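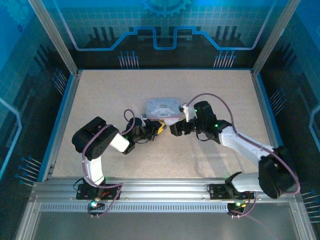
Most of the trouble in a two-arm cell comes from the cabling and the handovers, and very little of it from the motion planner everyone spent the budget on. At Jarnero we keep a house standard for shared-table work, which began as a page of complaints taped to a cupboard and has since acquired headings. It covers any cell where two arms can reach the same spot. A pair on a common rail, with one gripper holding a small part in the middle and the other coming in open to meet it, is the case it was written for. Look at the purple cables while you're there: one arcs high over the right wrist, another loops over the left. Every loop like that is a question the cell will ask you later, probably on a Friday.

Before you power anything

Check the base plates first. Put a spanner on every bolt, including the ones you tightened yourself. A base that shifts slightly on its rail won't announce it. It will just hand things over slightly to one side for a month while you blame the software.

Next, the table. Only the task objects and the fixtures on the job sheet stay inside the reach of either arm. If a box or tin is part of the task, write it on the sheet with its position. If it's where you keep your spare screws, it goes on the shelf.

Cable slack

With the power off, move each arm by hand to its furthest reach, then fold it right back. Watch the cable all the way. You want enough slack that nothing pulls at full stretch, and not so much that a loop can drop in front of the fingers when the arm folds. Our limit is 18 mm of sag below the wrist, measured with the arm folded. Some people find this fussy. They have generally not spent an afternoon unpicking a connector from a gripper.

Do the same again with both arms near the middle. A cable that behaves beautifully alone can still catch on its neighbour.

The handover

Our rule is that one arm is the giver and stays still. The taker does the moving. Two arms adjusting to each other at once look very clever right up to the moment they start pushing.

1. The giver moves to the handover point and stops.
2. The taker approaches with its fingers open, at low speed.
3. The taker closes. Wait 700 milliseconds.
4. Check the taker's grip reading against the job sheet.
5. The giver opens and backs away along the line it came in on.
6. Only then may the taker leave.

If step 4 fails, the giver keeps hold and the taker opens. Don't retry more than twice. By the third go you are only collecting evidence.

Lights

A green light on a board or wrist means that part has power and is content with itself. It is no promise that the cell is safe to put your hand in. Use the isolator, and lock it off, every time. We had this printed on a Steiner label in October and it has already been stuck over with another label.

Records

Log every dropped part, with the step number. Our Onix cell had done 2,143 handovers when we noticed that nearly all its drops came at step 5, which led us to a giver backing out at a slant. Grease and re-check the joints at 3,000 handovers, or sooner if it starts to sound like a pepper mill.

The job sheet template is in the Carance folder, under Forms. The one called "final" is the old one.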